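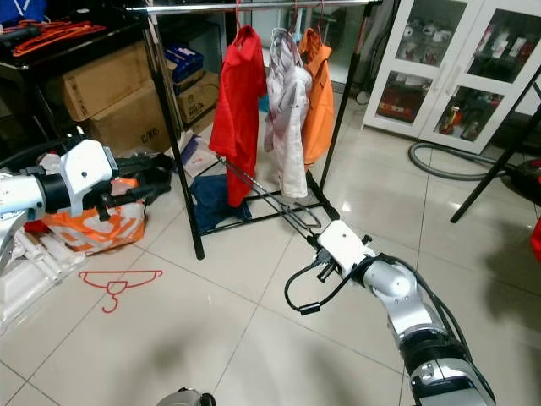

Vet gate times at Demutberg

hoofprint_37
I have read the new rules for the Demutberg ride. The horse has now 20 minutes to come down to pulse, same as in February. Why did they not make it shorter? Other rides did.

slowtrot
Shorter time only makes riders nervous. My mare needs the water and the shade first.

hoofprint_37
If she needs so long, she was ridden too fast - sorry to say it.

slowtrot
I don't agree. She is a heavy type, and we came in second to last.

Flarkach
You are both a little right. I would keep the time but add 2 more vets on the last loop. The line there was terrible.

hoofprint_37
More vets, yes. For the time I keep my opinion.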